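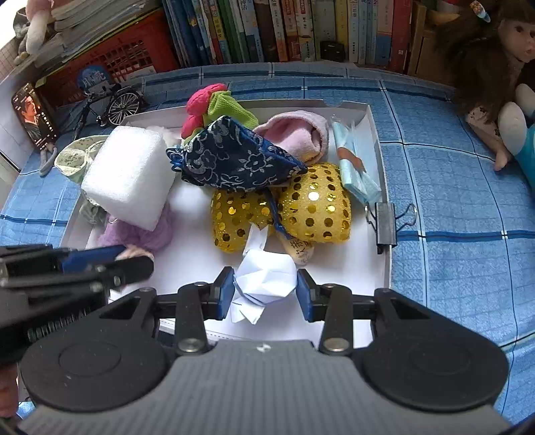 A shallow box of small soft things, with a binder clip on one wall.

Do you need drawer dividers?

Every September the storage catalogs tell us our odds and ends would behave if we bought the right tray. I'm not convinced. A plain cardboard box with low sides does most of the same work, and you probably have one in the recycling.

Low sides matter more than people think. In a deep box the pouch ends up under the towel, the face mask slides under the pouch, and you buy another face mask. In a shallow one you can see nearly everything from above. If you have to dig, the box is too deep or you've put too much in it.

The Ovham tray set has 10 compartments. I used one for two months and filled four of them. Sequined puffs don't fit in a slot made for pens, and neither does anything knitted. Soft things want one open space.

What I'd do instead:

Roll small towels and socks and stand them along a side. Folded ones come undone as soon as you move something.

Put a binder clip on the wall of the box. It will hold a label or a receipt, and it costs next to nothing.

Keep cords on pouches tucked in, or they snag on whatever you lift out next.

Leave packaged things in their wrappers until you use them. Decanting a face mask is silly.

Keep paper figures and fabric flowers on top, or out of the box altogether. They crush.

As for foam blocks, the usual advice is to save them "for packing." Fine, save one. I have never needed the second.

Then there's the sorting method from Flindard, where you tip it all out on the bed and handle each item in turn. The bed part is sensible - a sheet is easy on your back and nothing rolls far. The rest took me most of a Wednesday, and I put nearly all of it back where it came from.

Fjeld sells a lid for boxes this size. Skip it. A lid is an invitation to stack things on top, and then you stop opening the box.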